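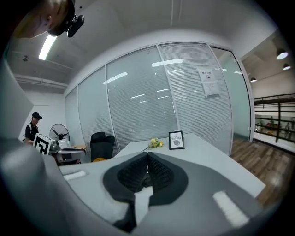 Who has to sign off a hand-held gripper before a recording session starts? Under the new Markero house rules, the person who is going to hold it, and then one other person who isn't.

That second signature is the bit everybody has been grumbling about since the rules went up on April 10, 2026, and I'll admit I grumbled too. I've been reading the thing over a couple of lunches (it's nine pages, which is short for this sort of document, and two of those are a form) and I've come round to most of it. Most of it!

A quick bit of background if you haven't been following. Markero is the shared code of practice that Zanow and Astus began drafting in March, after the two of them kept swapping recordings and finding that they'd each written up their sessions in a completely different way. One lot named files by task, the other by operator. One lot checked the fingers every morning, the other when something felt wrong. Pană, the smallest of the three, joined a bit later and seems to have done a surprising amount of the tidying up, judging by how often its comments turn up in the draft notes. The rules are voluntary, but all three say they'll stop accepting recordings from each other that don't come with the form.

So what's in it? The main rule is a limit on how long one person can go on for. You get 40 minutes with the gripper in your hand and then you put it down and do something else. I've done much longer than that in one go and my wrist told me all about it the next day, so no complaints from me. The draft had it at 90 minutes, and I'm told by people at two of the three firms that this was the longest argument of the lot. The 90 has ended up as the limit for wearing anything on your head, with a note that you can stop sooner without having to say why. I like that note.

Then there's the finger check. Before each session you close the fingers, look at whether the tips meet, open them again, and write down what you saw. If the covering is worn or lifting, the tool goes on the shelf. After 300 recordings the covering gets changed whatever it looks like, and this is where I part company with them a little. Three hundred goes by fast when you're picking up light things and very slowly when you're not, and a covering that has spent its life on paper cups is in a different state from one that has been dragging tins about. I'd rather have seen a rule based on what was being handled. Pană apparently asked for the same thing and lost.

Printed markers get a page to themselves. They have to be flat, clean and fixed to whatever they're on, and if a marked object gets moved between recordings you note it on the form. Nobody at my place had ever written that down. We'd just sort of remember, or not.

The section on people is the one I'd hand to anyone who's new. Everyone in the room has to be told before recording starts, and that includes the ones at the next desk who've got nothing to do with it. Anyone who'd like to stay out of it gets to say so, and the session waits or goes somewhere else. There has to be a notice up where people come in, in whatever language the people coming in can read. It also says walkways stay clear and cables don't cross them, which you'd hope was obvious, but I have tripped over enough cables to be glad it's in writing.

A few things are missing. There's nothing on how long recordings should be kept, and nothing on what happens if someone changes their mind a month later and wants to be taken out. Astus says that's coming in a separate paper. Zanow says it's being talked about. I'd call those two different answers, and I'll be asking again.

If you want to try the form on your own bench, it can be filled in by hand and took me less time than making a cup of tea, apart from the box marked "other remarks", where I got a bit carried away on the subject of finger coverings. Comments on the rules are open to anyone who does this kind of work, and they go to Markero directly. Mine's already in.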